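Chapter 7
Setting Up a Work Table

Most bench work goes well or badly before any of it begins. The table is at the wrong height, the light comes from behind the worker, a cord is stretched across the place where the hands need to go. This chapter deals with the table itself and what is put on it: the surface, the edges, the cords, and the floor underneath. Chapter 8 takes up seating and reach in more detail.

The examples come mostly from two workplaces that appear elsewhere in the book. Sesier is a small repair shop with six tables in one room. Gomeletti is a training center where the tables are moved several times a year, and where the same table may be used for sewing in the morning and for wiring after lunch. Their needs differ, but both use the same short routine before work starts, and you will practice it at the end of this chapter.

By the end of the chapter you should be able to choose a surface for a given task, lay out the working area for two-handed work, route cords to and from the table, and check the floor around it.

Some terms will come up often. The near edge is the edge closest to the worker. The far edge is opposite. The working area is the part of the table both hands can reach without the worker leaning forward. Everything outside it is the parking area, where items wait until they are needed.
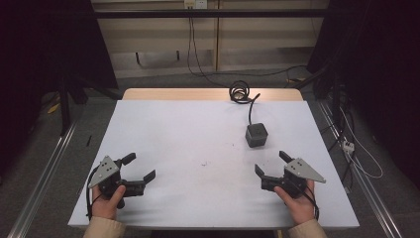 7.1 THE SURFACE AND THE WORKING AREA

A white top laid over a wooden table is a common arrangement. The wood gives the table its stiffness, and the white layer gives an even background on which small dark parts are easy to find. In the photograph the white top stops short of the far side, leaving a strip of bare wood. A top that does not cover the whole table is acceptable as long as the working area lies well inside it. Work should not cross from one level to the other, since small parts collect along the step.

White tops have a drawback. They show every mark. Specks and smudges like the ones near the center of this table do no harm in themselves, but in close work they can be mistaken for parts or for damage. Wipe the top with a damp cloth before each session and let it dry. Strong cleaners will dull some coatings, so try any new product on a corner first.

Size matters less than students expect. At Sesier the tables are 600 millimeters deep, and the last 100 millimeters along the far edge are kept for parking. What remains is enough for nearly all small repairs. A deeper table tends to fill up with things that belong on a shelf.

For two-handed work, the hands should be able to rest at the near edge with a tool in each, and the tools should point in toward the space between them. The item being worked on goes in or close to that space. Notice how little is on the table in the photograph: the two tools, one small cube, and their cords. Beginners usually set out far more than this.

7.2 CORDS

Every cord on a table has two possible routes. It can leave over the near edge, past the worker's wrist, or it can run away toward the far edge. Tools held in the hand are often corded over the near edge so that the cord moves with the arm. Items that stay in one place should be corded toward the far edge, with the extra length coiled there. The cube's cord is handled in this way.

Leave slack in a tool cord — enough for a full reach, plus a hand's width. A cord that pulls will tire the wrist long before the worker notices it.

7.3 THE FLOOR

Look at the floor before sitting down. A power strip beside the table is convenient, but the strip and its loops of cable must stay clear of the chair and of the path to the door. Rails, stand legs and other fixed objects should be noted in the same way. Pick up anything small that has landed on the floor.

Gomeletti keeps a printed card at each table with the floor check on one side and the surface check on the other. A copy, form 1528, is in the appendix. Read it through now, then answer the review items before going on to 7.4.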